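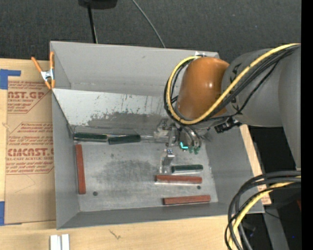 The bin-picking cell at Huvodach, with red and green test blocks in the metal bin and the arm reaching in from the right.

Huvodach has rewritten the maintenance routine for its bin-picking cell after a run of missed picks in February was traced to the bin and the cabling and not to the software. The new routine covers bin position, hose and cable checks, gripper alignment and a fixed set of test picks before the cell goes back to work.

The cell was built for Huvodach by the integrator Ziluvmont. It picks rectangular blocks one at a time from an open metal bin on a wooden tabletop. The blocks stand in for the parts the cell will handle later, and the same bin and blocks are used for setup and for fault finding.

According to Zsolt Halász, who maintains the cell, the misses first showed up as a slow drift. Picks near the middle of the floor still worked. Picks close to the walls began to fail, and the failures got worse over a shift. A full recalibration of the arm cleared the fault for a day, then it came back.

"We recalibrated three times before anyone put a ruler on the bin," Halász said. "It had moved 4 mm at the back corner. The arm was going exactly where we told it to go."

The bin rim is now held with a spring clamp at the rear corner, and its position is checked against a reference taken at setup. If the bin is out by more than 1 mm at any corner, it is moved back by hand and the clamp is reset. The arm is not recalibrated unless the error remains after that.

The second fault was in the cable run. The yellow cable and the black bundle that follow the arm had been tied too short at the wrist. With the arm reaching low into the bin, the bundle pulled tight and the last joint stopped short of its target. Halász cut the ties, let out the loop and tied it again with the arm at its lowest working point. The loop has to clear the bin rim through the full range of wrist rotation, and this is tested at slow speed with a hand on the stop button.

Hoses at the gripper get a separate check. Each one is flexed by hand near its fitting and listened to with the air on. A hose that hisses is replaced, and Ziluvmont asks that it be cut to the same length as the old one - a longer hose can catch on the bracket.

The metal floor of the bin gave trouble too. It is scuffed and throws reflections next to the blocks, and the vision system had been reading some bright patches as block edges. Brestik, which supplied the vision software, advised a shorter exposure and a new background capture whenever the bin is moved or cleaned. The bin is wiped with a dry cloth only. Polishing it made the reflections worse.

After any of this work, the cell runs 400 test picks, with the blocks spread by hand between rounds so that they lie flat, tilted and close to the walls. Arm speed is held to 300 mm per second for the whole test. A run with more than four misses fails, and the checks start again from the bin.

The last full test, run after the cable change, took the cell to 434 picks. The extra 34 were added at the side walls, where most of the earlier misses had been. Two picks missed in total, both on blocks standing close against the wall.

The routine takes one person 50 minutes, not counting the test picks. Huvodach plans to run it every two weeks and after any change of gripper. A second cell, to be set up by Ní Mhurchú, will use the same checklist with a bolted bin mount in place of the clamp.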